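Donton toy and kitchenware library puts "educational" labels to the test

29th August

For immediate release

Donton Lending Room will stop using the words "educational", "developmental" and "brain-building" on anything it lends out, after a summer spent trying to find out what the words meant and getting few straight answers.

The lending room, which keeps nearly 1000 toys, games and household items on its shelves in the old Stellalari building, has until now copied its catalogue entries from whatever was printed on the box. From this autumn each entry will say what the thing is, what it is made of where that is known, how big it is and what people have done with it. Claims about what it will do for a child's mind will be left out unless the maker can show where they come from.

"I have read a great many boxes," said Sohail Bajwa, who runs the lending room. "One set of stacking cups promised confidence, leadership and early maths. They are cups. They stack very well and I would lend them to anyone, but I'm not putting leadership in the catalogue."

The review began in June, when Hường Huỳnh, a retired infant teacher, asked why a bag of plain coloured cubes was filed under "play" while a dearer bag of much the same cubes was filed under "learning". The lending room wrote to the suppliers of 172 items that carried a claim of this kind. It asked each one what the claim rested on. Most did not reply. Of those that did, several sent a longer version of the same claim.

Two suppliers sent something that could be checked, and their wording will stay in the catalogue with a note of the source. 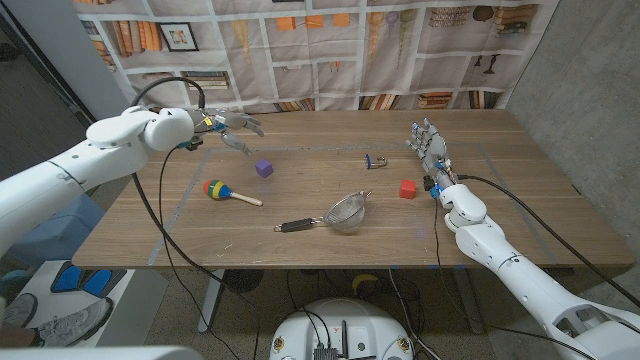

Table sessions will carry on through the autumn, with the marketing left off there as well. The idea is modest: a few small things are put out on a table, within a taped outline, and people handle them, sort them, shake them or ignore them. Toys and kitchen things go out together, so a maraca with a striped head can share the space with a small purple cube and a mesh strainer with a long black handle. The strainer comes from the kitchen side of the catalogue, where the boxes tend to make fewer promises. Sessions are free and places do not need to be booked.

Ngọc Hoàng, who set up the sessions, is careful about what they prove.

"They prove nothing, and we have been asked to say otherwise," she said. "Somebody wanted a line for a funding form about measurable gains. We haven't measured any. I can tell you a maraca is loud in a room with a hard floor, and that parents ask where the strainer came from. If someone wants to run a proper study they are welcome to get in touch, but they'll have to bring their own method."

The new catalogue entries will be short. A draft entry for the maraca reads: "Maraca, striped round head, light wooden handle. Makes a noise. Wipe clean, do not soak." Borrowers will be able to add remarks of their own, and these will be kept apart from the description so that opinion is plain to see as opinion.

Not everyone is persuaded. Oldřich Polák of Plustell, which supplies part of the lending room's stock, said that families choosing between similar items want some guidance and that short labels could leave them guessing.

The lending room accepts that point in part. Age warnings and safety marks will be kept in full, as will instructions for cleaning and repair. A printed guide to choosing by size, noise and number of pieces is being put together by Phong Lưu and should be on the counter before the new labels are – though the lending room has missed its own dates before and makes no promise on this one.

The first 80 entries have been rewritten and can be read in the lending room during normal opening hours. Borrowing charges and loan periods are unchanged.

Notes to editors

Donton Lending Room lends toys, games and kitchen items to households in Donton and the nearby villages. It takes no payment from manufacturers for catalogue entries.

The Sầm collection of wooden puzzles is on long loan and is catalogued separately. It is not affected by the changes.

Sohail Bajwa and Ngọc Hoàng are available for interview. Requests should be made at the lending room counter or by post.

Ends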